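In Defense of the Clear Container

2024-12-16
Reading time: 2 min

I have a small opinion about tables, and I would like to explain it with patience, as it is easy to laugh about.

In October we changed how we keep our things on the long table at Uven. Before, every liquid lived in a closed cabinet, in bottles with thick labels. The bottles looked serious. To know how much was left, you had to open the cabinet, take the bottle, and shake it next to your ear. I did this for years and I considered it normal.

Now the liquids stay at the back of the table in transparent containers, and the small things go in clear plastic bags. My colleagues at the Fesance office find it ugly. They say a table should be quiet for the eyes. I understand them, but I do not agree.

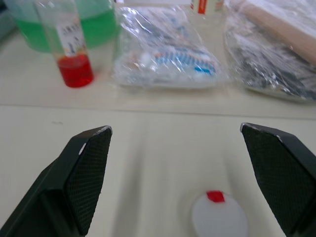
A green liquid and a red liquid are not easy to mistake for each other. This is a simple idea, almost a childish one, and still many workplaces spend money to hide exactly this information. We bought 30 opaque boxes some years ago. I believe that more than half of them contain things which we later bought again.

The other part of my opinion is about the front of the table. The row must stay at the back. The place near the hands belongs to the thing you are working on now, and when you finish, it goes back too. I am strict with this, and I know it can be tiring for other people.

There are honest arguments against me. Some liquids do not like the light, and for them I accept the cabinet. A clear bag becomes cloudy after much use, and then it must be replaced. Also, color does not replace a label. I still write the name and the day on each thing, in large letters, even when I am sure I will remember.

But I do not accept the argument of beauty. A closed cabinet is beautiful mainly for the visitor, who comes twice a year. I am at that table every morning, and I want to see what I have.

Recent posts
Why I stopped buying drawer dividers
Loureiro shelves after one winter
A lamp for the Iris room
Labels: pencil or marker?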